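**Handout 8: Site visit notes, two-arm flower handling**
Prepared by Lilibeth Cabanatuan for students who attended the open day and for those who did not. Visit date: 9 Apr 2021.

## 1. Purpose of the visit

The lectures so far have treated grasping as a geometry problem: two flat pads, a rigid part, a known friction value. The demonstration by Vikness was picked as a contrast. The task is to pick up cut tulips and arrange them in a glass vase with two arms. Stems bend, leaves hang across other stems, and glass is difficult for most depth cameras. Jhun Cruzado of Vikness ran the station and took questions afterward.

Read Sections 2 and 3 before the problem session. Section 5 lists the work to hand in.

## 2. Station layout

The station stood inside a trade hall, with other booths running close by. Two points about the site matter for the analysis:

- Hall lighting was overhead and mixed. Round ceiling fixtures and long strip lights were both in view of the wrist cameras whenever an arm tilted up.
- People stood near the arms for most of the demonstration. Any vision method that relies on a fixed background would have to mask them out.

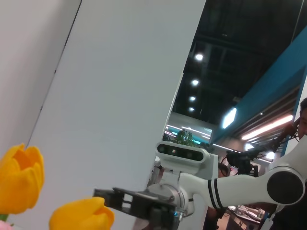

Each arm ends in a two-finger gripper. According to Cruzado, the arms were run at 50 percent of their normal joint speed during public hours. Timing data from the visit should therefore not be compared directly with the lab figures in Handout 7.

The work surface and the panels behind it are white. This makes it easy to segment petals and leaves by color. It does very little for the vase, and it makes shadows more visible to the camera, a point taken up in Section 4.

## 3. Task sequence

Cruzado described the task in the following steps. The names are the ones used on his slides.

1. **Survey.** Both arms hold still while the overhead view is processed. Blooms are located first, then stems are traced down from each bloom.
2. **Select.** The planner ranks stems by how much free length they have. A stem crossed by another stem is ranked lower.
3. **Grasp.** One arm closes on the stem well below the bloom. The closing force is capped in software.
4. **Steady.** The other arm moves to the vase and stays there during insertion.
5. **Insert.** The stem is turned upright and lowered through the mouth of the vase.

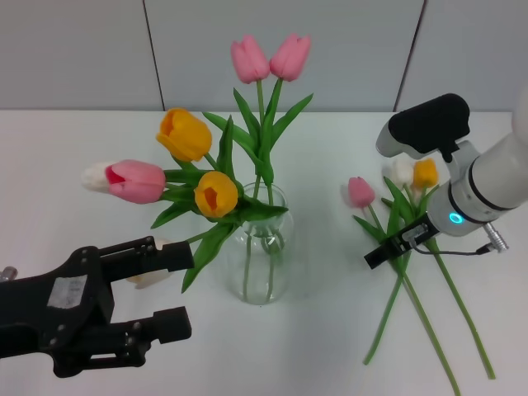 Step 2 causes most of the delays. When stems cross, lifting one drags its neighbor, and the location found in the survey step is no longer valid for either. Umut Çetinkaya asked whether the system repeats the survey after every lift. It does. The cost is a pause that was easy to notice from the visitor side of the table.

Step 4 is open to question. Tsz-kin Siu pointed out that a heavier vase would remove the need for a second arm at that stage. Cruzado agreed but said the bimanual version is the one his group wants to test, under the project name Sekness.

The recorded set at the time of the visit held 2548 attempts. Of the attempts scored so far, 89 percent ended with the stem inside the vase. An attempt counts as a success even if the bloom ends up facing the wrong way, so this number says nothing about the quality of the arrangement.

## 4. Sensing notes

The wrist camera does the close work. At short range it gives a clean outline of a single bloom and the upper stem, and the remaining objects may be badly out of focus. Shadows on the white surface are a separate problem. A bloom close to the back panel throws a soft shadow of nearly its own shape, and an arm passing over throws a larger one.
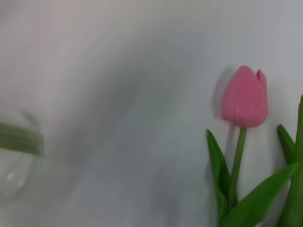
A color threshold rejects gray shadows without trouble. A plain edge detector may not. Depth is the safer cue for opaque petals, but it drops out on clear glass, so the vase position has to come from another source. Yuk-lan Chuang suggested a calibration mark under the vase.

## 5. Work to hand in

- Draw the grasp for two crossed stems. State which one should be lifted first.
- Propose a success measure that includes bloom direction.
- Give one failure that a force cap does not prevent.
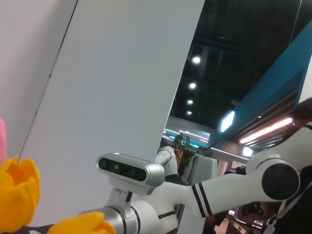
*Figure 4. Wrist-mounted depth camera on the white arm, with the hall behind.*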